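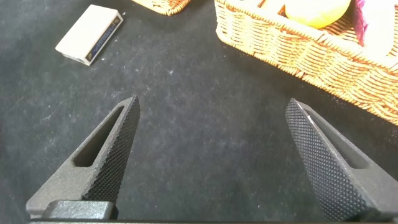
How early do you have to book the night ferry from Drustville to Toluneck if you want a cabin?

Six weeks ahead for summer, two weeks the rest of the year. Deck seats you can get the same afternoon.

I paid 180 for a two-berth inside cabin in November. The window cabins were gone. It had a sink, a shower and one outlet, which is by the door and not by the bunks.

Boarding opens at 8 pm for foot passengers. Cars line up on the Grakbridge side and the signs for that lane are small. Follow the trucks.

Dinner stops at 10. The soup was fine, the fries weren't. There's a vending machine on deck 5 that takes cards.
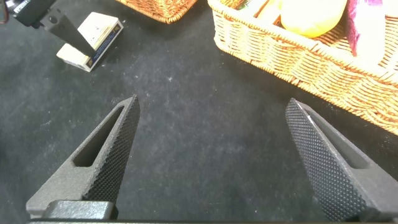
Reply from Zwahlen Travel Notes: the cafe on deck 7 stays open until midnight now, and they sell sandwiches after the kitchen closes.

Good to know, thanks. It was shut when I walked past but I was there pretty late.

Bring earplugs if you're in the 43 to 60 cabins. Those are over the engine and you feel it in the mattress.

We got into Toluneck at 6:40 am. The bus into town meets the boat and leaves 20 minutes later. Exact change only.

Going back in the spring, booking the window side this time.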